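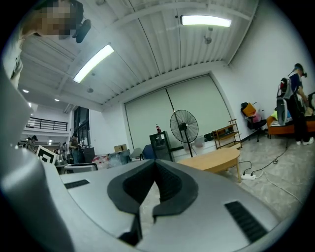
How long should one person record with a hand-held gripper before taking a break?

Our rule is two short sessions, then a rest of at least 12 minutes with the tool put down. The operator may ask for the rest sooner and need not give a reason.

That rule is the first in the working practice I keep for the recording rooms at Sterkumside, and it is the one visitors ask about most. The practice was revised in June and I have been asked to set out the main points on this blog, as colleagues at Sendeo are preparing rules of their own. What follows is my own account. The signed copy in the room takes precedence.

Print this post | E-mail this post

Before a session

The floor is walked before any tool is switched on. A person wearing a pack on the back and holding equipment in front of the body has a poor view of their own feet, and mains leads are the usual hazard in a room fitted out with ordinary furniture. A power strip may stand on the floor, but the leads running from it must not cross the operator's route. Where a lead has to cross, it is taped flat along its whole length or the route is changed. Fans on poles are moved back to the wall.

Marker boards are set upright and checked for creases and glare. Once a board has been placed, it stays where it is until the session is closed. If it is knocked, the operator stops, the time is written down, and the board is checked again before recording resumes. We lost most of a morning's work last winter by putting a board back by eye.

Lighting is left as found. Blinds are either fully down or fully up, and the position is noted on the sheet. The half-open blind was permitted until the June revision, and I do not miss it.

The tool

Jaw inserts are inspected at the start and end of each day. An insert with a split, a hard shiny patch or a loose edge is replaced, and the old one goes into the marked envelope so that it cannot find its way back. Vents on the housing are kept clear of tape, labels and fingers. Several operators had fallen into the habit of putting their initials over the slots, and a strip of tape is enough to make the casing uncomfortably warm.

Nobody passes a live tool from hand to hand. It is set down on a table and the next person picks it up.

People in the room

Faces are blurred before any recording leaves the building, including those of people who merely walk through the background. This applies to still pictures as well. Blurring does not replace consent: each person who may come within view is told so at the door and is shown where they can stand to remain out of it. Cleaners, delivery drivers and guests are included. Anyone may ask for a recording to be withdrawn, quoting form 2525, and the request is dealt with before the next batch is sent to Stostent.

Conversation is allowed. Private telephone calls are taken outside, as some tools record sound.

Food, drink and props

Bottles used as props are kept on one table and drinks on another. The rule looks fussy on paper. It was written after a long discussion of a lemonade, and it has caused no difficulty to anyone.

Closing the session

The operator signs the sheet, counts the tools back into the case and reports any stumble, knock or sore wrist, however slight. Reports of sore wrists rose after we began asking, and I regard this as a good result. The supervisor reads the sheet the same day.

Points still open

The weight limit for packs has not been settled. Mollah has proposed a separate limit for operators who also carry a tool in each hand, and I am inclined to accept it. Rule 13, on working near stairs and upper-level railings, is being rewritten and should be read with caution until the new wording is posted. Comments on either point may be sent to the address at the foot of the page.

Posted 8/7/23

Recent posts
Labelling battery cases
Who may stop a session?
Notes on the Sendeo visit
Storing marker boards flat
Consent sheets in plain English

Contact | Copyright Sterkumside Working Practice Blog | Back to top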